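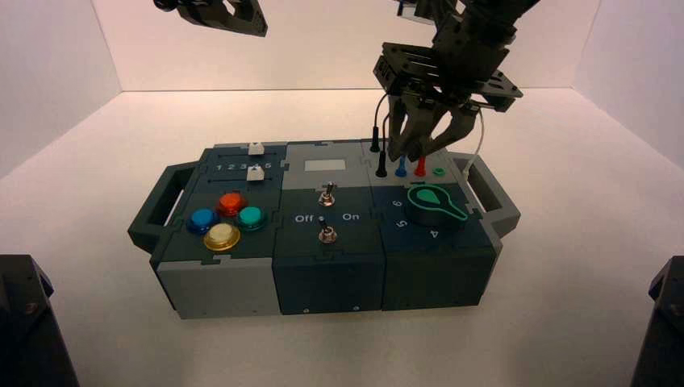 A task board of the kind used in manipulation trials, with push buttons, toggle switches, plugs and a dial.

A passing score should say what was passed

Opinion
By Nomvula Lekota
22 September 2019

Every few months somebody sends me a new set of good practice rules for testing robot arms and asks whether I will sign. The latest is the Vergate code, which has been going around since January. I have read it twice and I am not signing.

My complaint is with section 3, on reporting. It lets a lab publish one success rate for a whole board. Press a button, flip a switch, move a slider, turn a knob, pull a plug out of its socket: all of it goes into one pot and comes out as a percentage. Anyone who has spent a week with these boards knows the jobs are nothing alike. A big round button forgives a sloppy approach. A banana plug has to be gripped squarely and drawn straight, and the cable hanging off it pulls at the fingers the whole time. If an arm presses every button and never frees a plug, I want to read that on the first page.

The code's defenders say a single number makes labs easy to compare. I have heard this from Vusumuzi Potgieter, who helped draft it and whose work I respect. He says buyers won't read a table. Maybe so, but a standard written for people who won't read it is a strange thing to ask engineers to follow. And the buyers I deal with at Rallside do read tables. They read them because they have been burned.

Then there is the matter of resets. The code says the board must be "returned to its starting state" between attempts and leaves it there. Who returns it, and to what? A slider left a finger's width from its stop is a different problem from one pushed all the way home. A plug seated hard by a strong hand is a different problem from one dropped in by a tired hand at the end of the day. We ran the same controller with two people doing the resets and got results far enough apart that I would have called them two controllers. The code would have let us publish either one.

Lighting gets a full page, with a diagram. Cable routing gets no mention at all – and a loose cable across a work area ruins more trials than a shadow ever did.

I am told that all this can be fixed in the next version. The Dlamini guidelines were going to be fixed in the next version too, and labs are still quoting them in sales material.

What I would sign is shorter. Report each action on its own line. Publish every failed attempt along with the good ones, including the ones where a person stepped in. Write down the reset as carefully as the task, and have someone outside the lab do it for at least nine trials. Anolley already works this way in-house, and their reports are dull and long and I trust them.

Potgieter tells me the comment period is still open. I have sent him the three pages I sent last time, with the section numbers changed.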